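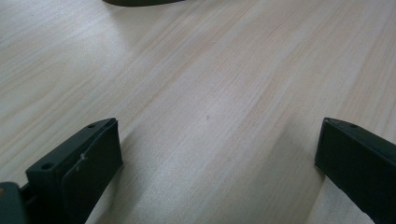 The two black fingers of a gripper over a light wooden tabletop.

KUMVILLE – Packers at the Disemetti parts warehouse have started sharing their benches with a gripper system called Stan, and the company says the change will reach all shifts by the end of November.

Stan, supplied by Tendix, handles small boxed parts that workers used to sort by hand before packing. Disemetti employs 153 people at the Kumville site. The company said none of them will lose a job over the change, but 2 sorting positions left open by retirements will not be filled.

For people on the line, the biggest difference so far is in how the day is divided. Packers had been spending the first part of each shift sorting stock into trays. Under the new schedule they begin packing right away and take turns at the gripper benches, where they teach the system new items and check its work. A turn lasts two hours.

Workers doing the teaching pick up parts with a hand-held version of the gripper, and the recorded movements are used to set up the automatic one. Training takes one shift and is paid at the regular rate. Employees who complete it get a small hourly raise, though the company did not give the amount.

During a trial on the day shift, the warehouse sorted 2,218 items in its best week with the system. Disemetti had set a target of 500 items a day and said it missed that figure on most days, mainly when parts arrived in soft bags. Bagged parts have gone back to hand sorting for now.

Some workers have complained that the gripper benches are too low for standing work. Others asked for shorter turns, saying the teaching is slow and hard on the wrist. Disemetti said it has ordered adjustable benches and will look at the length of the turns once the night shift has been trained.

A meeting for night shift employees is set for Tuesday at 9 p.m. in the break room.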